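Slavica Nedeljković has a piano lid propped open before I've got my coat off. "Listen to this one," she says, and plays a single low note, then the same note again with her foot down on the pedal. The second time, the whole instrument seems to answer back. "Hear that? That's all the other strings joining in! I've been doing this for 32 years and I still do that first thing every morning, just for me."

Her workshop, Wandetti, takes up the ground floor of a former shoe store, and it smells of felt, glue and old wood. She restores upright pianos, mostly the plain family kind that people inherit and then don't know what to do with. Grand pianos get all the attention, she tells me, and she's happy to let them have it.

"An upright has been lived with," she says. "You take out the keys and there's a whole history under there. Pencils, hairpins, a bus ticket, a baby tooth once. I put the tooth in an envelope and gave it back to the family, and the grandmother knew exactly whose it was!"

She grew up over a bakery with a piano nobody in the building could play. It was a Kimel, a small make she still has a soft spot for, and it had 49 working keys. She knows because she tested each one and wrote it down in a school notebook. At 14 she took the front panel off with a butter knife. "My father came home and there were hammers all over the kitchen table. He looked at it for a long time, and then he went and got me a proper screwdriver."

A few years later she talked her way into an apprenticeship at Spahić, a repair shop where she spent most of her first winter sweeping and sorting pins. I ask if that was dull. She looks at me as if I've insulted a friend.

"Tuning pins are wonderful! Every size has its own feel. You learn it in your fingers long before you learn it in your head."

The job she's deepest in now is a tall walnut upright that sat in a church hall in Drulludov until last July. The soundboard had a crack as long as her forearm, and moths had eaten the dampers down to crumbs. She's been shimming the crack with thin strips of spruce, one at a time, and letting each one settle overnight. Two other shops had told the owners to scrap it.

"And I understand why," she says. "You could buy something newer for less. But it has this voice in the middle, very round, like someone humming with their mouth closed. Where would I find that again?"

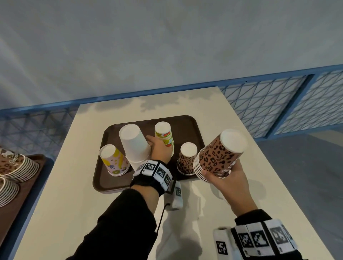
Most of her customers can't play much. They want the instrument to work in case a child takes it up, or so that a brother can bang out the same two songs at the holidays. She likes those jobs best, and she'll usually sit down with the owner at the end and teach them something with three chords in it.

Once a month she also opens the shop for an evening of playing. Anyone can turn up at seven and try whatever is finished, and some of what isn't. Last time a retired bus driver worked his way through a whole book of waltzes while two teenagers turned the pages for him, not always at the right moment.

I ask what she'd say to somebody with a silent piano in the spare room. "Play it! Even out of tune, play it. Keep it away from the radiator, leave the lid down when you're dusting, and call a tuner before you call a mover."

Then she's back on her stool with the pedal down, trying the low note again with her head tipped to one side. "It's a tiny bit flat," she says, delighted, and reaches for the lever.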